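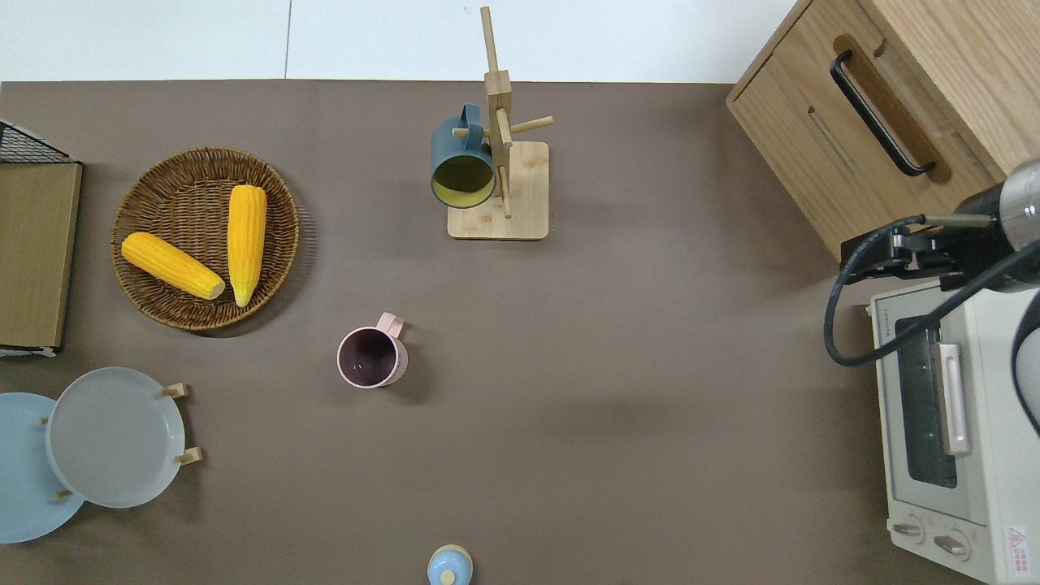
Two cobs in the basket, and the mug with the yellow inside.

The Yellow Inside

Wilmer Grajales had rented the room above the Halvorsen bakery for 225 a month, and for the first weeks he owned one spoon. He ate standing up. When he wanted to sit down he sat on the windowsill, with his back against the cold glass, and listened to the bread machines under the floor.

In March his aunt Jollitz died. Jollitz was her family name, but all the children had called her by it, and in the end the adults did also. She left a house in Umow, a debt of 3519 to the roofer, and a kitchen. The house went to pay the roofer and some other people. The kitchen was divided among the cousins by telephone, and because Wilmer was slow to speak on the telephone, he received what remained.

It came in a box which had held winter boots. He carried it up the stairs by himself and opened it with his key.

On top were the blue plates. He remembered more of them. On Sundays there had been a tall pile, and his job was to carry them from the shelf to the table, one at a time, with two hands. Now he took out one, and then another which was a little more gray than the first, and he could not decide if it had always been so or if the years of washing had done it. Under the plates was the mug stand, wrapped in a bath towel. Then the mug.

He sat down on the floor with the mug. From outside it was a dark color, between green and blue, like water under a bridge. Inside it was yellow. When he was seven years old he believed that the coffee made it yellow, and he asked his aunt if it would also happen to his stomach. She did not laugh. She said, "Drink milk for now, and we will see later."

At the bottom of the box, in the round basket, lay the corn.

It was not corn for eating. It had stood on her table in all seasons, also at Christmas, and every guest touched it once to be sure. The man who came to read the meter had touched it. The priest had touched it. Wilmer himself, one hungry afternoon, had tried it with his teeth, and afterwards he had turned the cob over so that the bad side was down, and he had carried this secret for more than twenty years. He did not turn it over now to look.

He telephoned his cousin in Womisard.

"Did you want the corn?" he asked.

"What corn?"

"The corn from the basket."

She was quiet for a moment, and he heard her children quarreling about a shoe. "I thought somebody had thrown it away," she said. "Is it with you?"

"Yes."

"Both of them?"

"Both."

"There is a tooth mark on one," his cousin said. "I did it. I was maybe nine. I never told her."

Wilmer looked at the basket for a long time. He wanted to say that the tooth mark was his. Then he thought that perhaps there were two marks, and perhaps there were more than two, from all the hungry afternoons of that house, and that Jollitz had dusted those cobs every week with her own hands and must have known each of them like the teeth of the family.

"I can send it to you," he said.

"No. Where would I put it? The boys would play hockey with it." She covered the telephone and shouted something, and came back. "Put it on your table. Did you buy a table?"

He said that he was going to buy one.

The next morning he went down to the bakery and asked Mrs. Halvorsen if she knew somebody who sold a table. She knew of one for 60, brown, with one leg repaired. He paid her in two parts. Her son helped him on the stairs, and they had to stop at the turn and go back, and lift it over the rail.

When the son had gone, Wilmer washed the plates and the mug in hot water and dried them with the bath towel. He set up the stand and hung the mug on it. He moved it to the left, and then back again. He put the basket in its place last, with one cob lying down and the other more straight, as he believed she had kept them.

At four o'clock the son of Mrs. Halvorsen came up again, with a loaf in paper and the screwdriver he had forgotten to use on the leg. He stood by the table and talked about the leg. While he was talking, he put out one finger and touched the corn.

"Sit down," said Wilmer. "I will make coffee."

Then he remembered that he had no chairs, and he went down to ask for them.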